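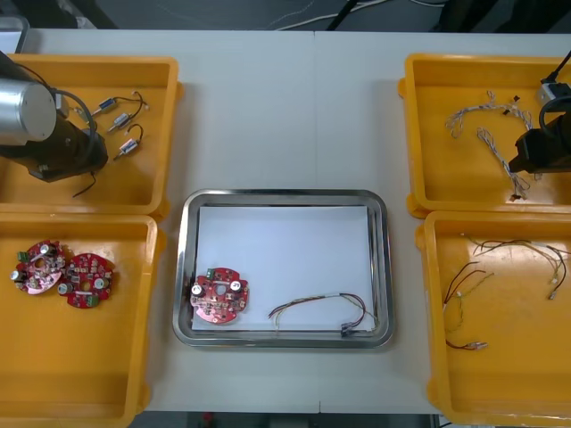 Fig. 1. Trays on a white tabletop, with the steel one in the middle.

March
By Peninah Kimaro

Setting up your Dosetti seed sorting kit

1. Wipe the trays and let them dry overnight. Big beans like Gilterholm go first, they're such fun to sort!

2. Tip out 20 seeds at a time and pick out anything cracked. 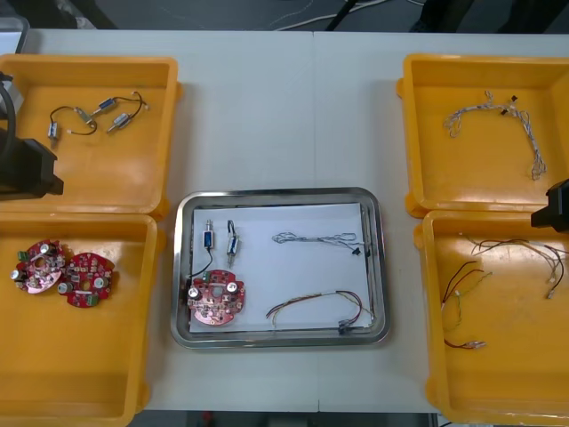 3. Write the variety on each packet before you fill it (pencil lasts best).

Note: Lettuce is tiny, so a packet of 1,000 still fits in your palm.

Caution: Keep treated seed away from kids and pets.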